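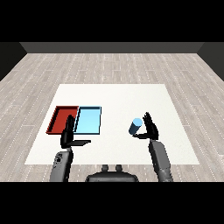
Re: Choosing second-year options (physics and geology evening courses)

From: Miroslava Čierny
To: Herdale evening science list

Hello everyone,

Thanks for the question below. I'm answering to the whole list, as two other people wrote to me with nearly the same one.

> I finished the first-year Earth and Sky course in the summer and would
> like to carry on, but I can't make sense of the option sheet. Do I have
> to take Waves before Rocks and Time? And is it true that the field
> weekend at Borkville counts towards the certificate now? I have no
> maths beyond school and it was a long time ago. I work shifts, so I'd
> rather not sign up for something I'll have to drop by December.
>
> Also, is the Matoušek book still the set text? There's a second-hand
> copy going in town but it's the old edition.

First of all, well done for finishing Earth and Sky! It's a packed course and the last part on tides puts plenty of people off.

No, you don't need Waves first. The sheet lists it above Rocks and Time and everyone reads that as an order, but the two are separate options and you can take either one on its own. The only pair with a fixed order is Heat and then Atmosphere. If you want the certificate you need 3 options in all, one of which has to have a practical part. Rocks and Time has one built in (the thin sections, which are gorgeous — I still remember my first look at olivine through crossed polarisers, all those blues and pinks). Waves has one too, though it's shorter.

Borkville does count, yes. It's worth half an option, so it has to be paired with the map-reading evenings to make a whole one. We walk the old quarry, the stream section and the beds above the railway cutting, and you keep a notebook which is marked. Boots with proper soles, please. If you can only come for one of the two days you can still join us, you just won't get the credit for it.

On the maths: Rocks and Time needs very little. There's a week on half-lives where you'll meet a logarithm, and we go through it slowly with a calculator each. Waves asks for more, mainly rearranging formulas and some trigonometry. Postik, our help sheet system, has a set of 11 short practice papers you can try at home before you decide. If the first 5 feel all right, you'll be fine in Waves. If they don't, do them again in a fortnight! It comes back faster than you'd think.

For shift workers, both options run twice, at 10 in the morning and again at 7 in the evening, same content, and you can swap between them from week to week without telling anyone. The practical sessions are the exception because of the microscopes, so for those you do need to put your name down beforehand. Missing one is no disaster. Missing both in the same term means doing that part again the next year.

The Matoušek is still the set text and the old edition will do nicely. The chapters on dating methods were rewritten and the page numbers shift after page 147, so go by section headings when I give out reading. The diagrams of folds are better in the old one, if you ask me.

My own suggestion, going by what you've written, would be Rocks and Time this year with the map evenings alongside, then Borkville when the weather turns, and leave Waves until you've had a go at the papers. But if it's the physics you loved most in Earth and Sky, take Waves and enjoy it. I've had students start it hardly remembering what a sine was and end up arguing with me about standing waves in organ pipes — a very good argument, too.

Option forms go to the Herdale office as before. Please write your first-year group on the top, it saves them looking it up.

Best wishes,
Miroslava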